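Drulura Prison Mail Kit: stationery for writing to someone inside 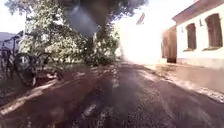 I started putting these kits together after my cousin went to federal prison and the first four letters I sent him came back. One had a sticker on it. One was in gel pen, and I still don't know what was wrong with the other two! So I read a lot of mailroom rules, bugged a very patient paralegal named Lucimara Sampaio, and ended up with a box of plain, boring stationery that I'm weirdly proud of.

What you get in the box:

100 sheets of white lined paper, no perfume, no colored border
30 plain white envelopes, regular gum flap, no metal clasp
3 black ballpoint pens
A card for writing down the full name, register number and mailing address (fill it in first, you'll be grabbing it constantly)
A little log sheet so you can track what you sent and when

Stamps aren't included. I used to put them in, but plenty of places won't let you mail loose stamps to a person inside, and customers kept tucking them in with the letter.

Please check with the facility before you order. Rules are different from one place to the next, and they change. Some state systems now scan everything at an outside company and hand over a copy, and a few county jails only take postcards. For those I make the Ziddale postcard pack, same price, blank on both sides.

If your person gets moved to a halfway house or home confinement while you still have half a box left, keep writing! Vikas Semwal, who packs orders with me, wrote to his brother all through the home confinement months, and he says those were the lonelier ones.

Big orders: reentry groups and law clinics can buy the Bangera carton, which has 500 sheets and 150 envelopes and no pens. Email me and I'll work out shipping with you.

Returns are fine on unopened boxes. If a letter on my paper gets rejected because of the paper or the envelope, send me a picture of the notice and I'll refund the kit.

Next batch ships in January.

Page updated December 20, 2023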